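An afternoon at the Pelum open day

I drove over to Stuvville in February for the Pelum open day. I had signed up months ago and almost forgot. Pelum builds small automation cells for shops that can't afford the big ones, and once a year they let people in to look. The sign-up page said 100 places. I don't think they were all taken, but the parking lot was full and I had to leave the car down by the feed store.

They give you a sticker with a group number and a paper map. My group was the late one and we started at 3, in the hallway outside the break room. The first stop was the workshop where they do wiring and cabinets. It was tidy and a little dull. One man asked a lot of questions about fuses and our guide answered every one of them.

The second stop was the Kocsis line, which is their older product. It puts lids on jars. It was switched on for us and ran well, apart from one jar that had to be pulled out by hand. The guide said a good operator can change it over to a different jar in 11 minutes. I used to work in a place with a machine like that and it took us most of a morning, so I paid attention to that part.

What I came for was Favo. That's the new project, one arm on a table, meant for sorting small parts. It isn't for sale yet. They do most of the work in simulation first, so the demo was on a big screen in the meeting room, with chairs set out in rows. I had expected a real arm and I was a bit let down at first. After a few minutes I didn't mind. You can look at the thing from any side, and they can stop it and start over without anyone having to climb over a fence.

The engineer running it explained the layout. The parts are presented in a round tray, the arm picks from above, and the bin is where they're supposed to end up. She said the table took them longer to get right than the arm did. If the tray in the model sits slightly too high or too low, whatever the software learns is no good when they move it to the real one. They even put in the floor stains and the tape marks. I asked if that mattered and she said they weren't sure, but it was cheap to do.

Somebody asked how often it gets the pick right. She said 80 percent on a good day for the awkward pieces and better than that for the plain ones. She also said she wouldn't put it in a customer's building at that number. I liked that she said so.

There was coffee afterward and a table with brochures. I took the Kocsis one for my brother-in-law, who still has the jar business, and a page on Favo with a still from the simulation.

If you want to go next year, sign up early and ask for a late group. Ours was small and we got to stay in the meeting room until they needed the chairs back.

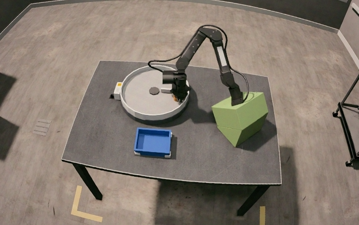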